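About Skerach

Skerach looks after tabletop robot cells for other people. We set them up, we keep them running, and when something on them wears out or gets knocked we put it right. Our customers are university labs, two product testing firms and a growing number of small companies that have one arm, one table and no maintenance department.

The company was started by Bevan Pearce, who had spent his working life servicing packaging machinery at Cabello. Labs kept calling him on the side to ask why an arm that worked fine in the morning missed everything by late afternoon. Most of the time the arm was fine and the table had moved. He took on the first service contract in June of our opening year and worked out of a rented unit behind the Clatasus building. We are still in that building, in a larger unit at the front.

There are 26 of us now. Most are technicians who came from machine repair, and the rest handle parts, scheduling and training. We look after 124 cells under contract.

What we do

A new cell starts with the base. We check the floor, level the frame, torque the mounting bolts and mark each one with paint pen so that anyone can see later if it has turned. The tabletop goes on next and is measured at the corners and in the middle. Then the arm is mounted, cabled and homed, and we run it slowly through its full reach with the table bare.

After that we calibrate the cameras to the table and the arm to the cameras. We do it in that order every time. The numbers go on a sheet that stays with the cell, and we keep a copy at our office. If you change a camera mount, a lens or a gripper finger, the sheet is out of date and the calibration has to be done again. Plenty of our callouts come down to a mount that was nudged during cleaning.

The last part of a setup is the work check. We lay out the things the customer uses day to day and run the cell on them. For kitchen-task cells that means toy food and small cookware. A ketchup bottle on a plate will show up a weak grip quickly, and a colander with tab handles tells us a good deal about whether the fingers are closing square. Small pieces such as fruit slices are left for the end, after the larger items have gone well.
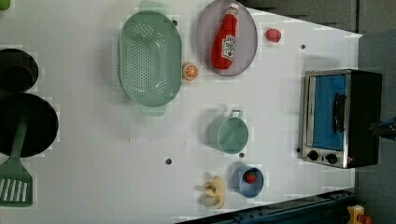 Work check on a kitchen-task cell, with the colander, pot and toaster oven on the table.

Service visits

Cells under contract are visited every 3 months. A visit covers the bolts, the cable run, the gripper pads, the emergency stop and a repeat of the calibration. We clean the tabletop with a damp cloth and mild soap. Please don't use solvent on it between visits, as it clouds the surface and the cameras then have trouble with glare.

Joint noise, drift and loose fingers are usually dealt with the same day. Gearboxes and motor drives come back to our bench. We keep 2 loan arms for customers who can't stop work while a repair is done, and these go out in the order the calls come in.

Every repair is written up in Brastosum, our service log. Customers can read their own entries and add notes. A line such as "started clicking after we moved the oven" saves us a lot of time, so please write down small things even if they seem to have gone away.

Training

We run a one-day course at our shop for the people who use the cells. It covers homing, daily checks, changing gripper pads and reading the calibration sheet. Classes are held on a Saturday and kept small enough that everyone gets time with a wrench. Bevan still teaches the section on leveling.

Working with us

We don't sell arms and we take no commission from those who do. If you are choosing one, we will tell you which parts we replace most often and how long they take to arrive.

Calls are answered by a technician from 7:30 a.m. Have your cell number ready, which is on the plate fixed to the base frame, and leave the power as it was when the fault appeared unless there is a safety reason to shut it off.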